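Skindanton Tile Library – Frequently Asked Questions

Last updated Sun 25 September

General

What is the tile library?

A lending and reference collection of floor and wall tile patterns, kept in the old ticket office at Skindanton. We hold 1,598 patterns, most of them as loose samples, the rest as drawings or digital models. People use it when they are repairing an old floor, laying a new one, or trying to find out what used to be in a hallway before it was carpeted over.

Do you sell tiles?

No. We can tell you who makes a pattern at the moment if we know, but we don't take orders and we don't get commission. If a pattern is out of production the catalogue entry says so.

Do I have to be a member?

You can look at anything in the reading room without joining. Borrowing samples or downloading pattern files needs a membership, which runs for 52 weeks from the day you sign up. You can join at the desk or by post. We don't have online payment yet.

When are you open?

Tuesday to Friday, mornings only, and the first Saturday of the month. We close for the whole of January for stocktaking. Loans that would fall due in January are extended to the first open day in February and you don't need to ask for this.

Can I park?

There are two bays on the station side. They fill up early. The lane behind belongs to the coal merchant and he does need it clear.

Borrowing samples

How many samples can I take?

Up to 20 tiles at once, or one boxed set. The boxed sets are heavy and we'd suggest a trolley or a second pair of hands. Trade members can ask for more but should ring first so we can get them out of the back room.

How long can I keep them?

Three weeks, and you can renew once by phone if no one else has asked for them. We don't charge fines. We do stop lending to people who have had two reminders and not replied.

What if I break one?

Tell us and bring back the pieces. A broken tile is still useful for matching colour and thickness. We may ask you to pay for a replacement if one can be bought, and we will give you the price before you decide anything.

Can I wash them?

Wipe with a damp cloth only. Please don't use vinegar or any kind of limescale remover, even on the glazed ones. Several marble samples in the Hovland boxes have lost their polish this way and can't be lent now.

Can I lay samples in mortar to try them out?

No. Lay them dry on a flat board.

Patterns and layouts

How is the collection arranged?

By layout first, then by colour, then by size. Layout means the way the tiles fit together, so all the herringbones are in one run of drawers whether they are brick, slate or clay. People coming from the old Grevach catalogue, which went by maker, sometimes find this awkward. There is a printed cross-reference at the desk.

What is octagon and dot?

A floor made of eight-sided tiles with a small square in each gap where four of them meet. The squares are called dots, or sometimes inserts or cabochons. It is one of the layouts we are asked for most often, particularly by people with narrow halls and porches. The usual version has pale octagons and dark dots, but the reverse exists, and we have a few where both are the same colour and the layout only shows in the grout.

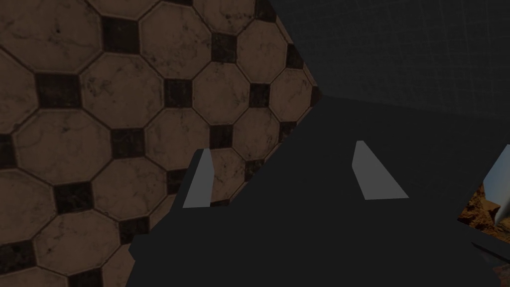

Octagon and dot, computer model: light brownish-beige octagons with a marbled texture, small dark squares and dark grout.

A strongly veined tile can look busy over a large floor, so try it at full width on the computer before you make up your mind. If the veining repeats too often in the model, it may be that only a few faces were scanned. Ask us and we'll check the sheet.

Should dark grout go with light tiles?

That is up to you. Dark grout makes the pattern plainer to see and hides dirt in the joints. It also shows every uneven joint. Pale grout is kinder to a floor that is slightly out of true, but it won't stay pale by the front door.

Do the lines have to run square to the walls?

No. Many older floors were set on the diagonal with a straight border round the outside. Diagonal laying means more cutting and more waste, so allow for extra tiles. Whichever way you go, start from the line people will see first as they come in and let the awkward cuts fall at the far side or under furniture.

What do I do at the edges?

Most octagon layouts need cut pieces to finish against a wall or a border. Some makers sell halves and corners ready cut. If yours doesn't, a tile shop will often do it for a charge. Mark the cuts with the border in place, because old walls wander.

Finding a match

Can you identify my floor?

Often, yes. Send or bring the following:

The size of one tile across its widest part, in millimetres.
The thickness, if you have a loose one.
A picture taken from straight above in daylight.
Anything stamped on the back.

The back is the most useful part. If you have no loose tile, please don't lift one just for us. Try the cupboard under the stairs first, as spare tiles were often left there.

How long does it take?

About 2 weeks. It can be longer in spring. Bart Van den Broek does most of the matching and he is here on Thursdays and Fridays, so an enquiry that comes in on a Friday afternoon will wait.

My tile is Olero. Do you have the full range?

We have the floor tiles from the early lists and very little from later. The wall tiles went elsewhere when the works closed. If you have any Olero order books or price lists, even torn ones, we would like to see them and will copy and return them.

What if nothing matches?

We'll send the nearest two or three with a note of how they differ. Colour is usually the problem. A tile that has been walked on for a long time won't match a new one from the same mould, and it may be better to move old tiles from a hidden corner to the place that shows and put the new ones in the corner.

Digital patterns

What format are the files in?

Each pattern comes as a flat picture of the repeat and a simple model. The flat picture opens in anything. The model needs drawing software, and we can't give support with that beyond telling you which file is which.

Are the colours accurate?

Fairly, but don't buy on the strength of a screen. Browns and greys shift most. Some of our older models also have a brown cast that we are slowly putting right, starting with the marble ones. If the colour matters, borrow the sample.

Can I use the patterns in my own work?

Members can use them for a floor or wall they are laying, and for school or college work. For anything printed and sold, write to us first. A few patterns are still owned by their makers and we can't give permission for those – the catalogue marks them with a P.

Giving tiles to the library

Do you take donations?

Yes, if we don't already hold the pattern or if yours is in better condition. Please ask before you bring them. We can't take whole floors, and we can't take anything still stuck to concrete.

Will I get them back?

Only if we agree it beforehand in writing. Otherwise they become part of the collection and may be lent out.

Do you take bathroom tiles from the seventies?

Yes, and we are short of the brown and orange ones.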